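Religious education tutor (Islamic studies), part-time
Tondosside Evening Institute
Posted 20 May 2021

Tondosside Evening Institute is looking for a tutor to teach its weekly course on the life of the Prophet and the early Muslim community. The post is open to men and women and starts in August.

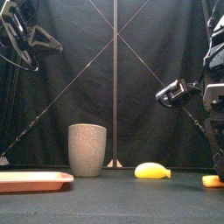
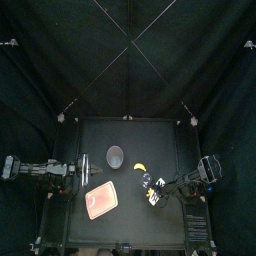
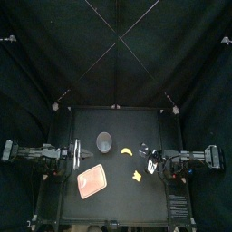
The course is for adults who have had little or no formal study. Most of our students work during the day or look after family, and many left school a long time ago. They come with good questions and they expect a straight answer, including "I don't know, I will look it up". No Arabic is needed to join, so the tutor must be able to explain terms in everyday English as they come up.

The work

You will teach one class of two hours a week over 12 weeks, with a break after week 6. The class has places for 19 students. The syllabus is already written and covers the years in Makkah, the migration, the constitution of Madinah, and the manners of the Companions in learning and in trade. You may change the order of topics within each half of the course but we ask you to cover all of them.

You will also:

set a short piece of reading each week and go over it at the start of the next class
keep the register
mark one written assignment in each half of the course
attend a planning meeting before the start of term and a review meeting at the end

Handouts are printed by the office if they are sent in two working days ahead. The set book is the Masholm Reader, second edition. Tutors are given a copy.

What we are looking for

You must have:

a degree or a recognised seminary qualification in Islamic studies, theology or a closely related subject
experience of teaching adults, paid or unpaid
a good reading knowledge of classical Arabic
clear spoken and written English

It would help if you have taught mixed groups from different schools of law, or if you have worked with students who are new to the faith. We do not ask tutors to belong to any particular school. We do ask that differences of opinion are presented fairly and with their sources.

Pay and place of work

The fee is £2,617 for the full course, paid in two halves, and includes preparation, marking and both meetings. Travel within the county is paid on top at the usual rate. Classes are held at our Skudano Road building, which has step-free access and a prayer room on the ground floor. There is a car park at the back, and the Ngau Lane bus stops outside.

If classes have to move online under public health rules, the fee stays the same and we will lend you a laptop if you need one.

How to apply

Send a CV and a covering letter of no more than two pages to the course office. In the letter, please say how you would introduce the first revelation to a class that has never studied it before. Give the details of two referees, one of whom should have seen you teach.

Shortlisted applicants will be asked to teach a 20-minute sample lesson, followed by an interview. The appointment depends on satisfactory references and the usual background check, which the Institute pays for. Applicants who are not shortlisted will be told by email.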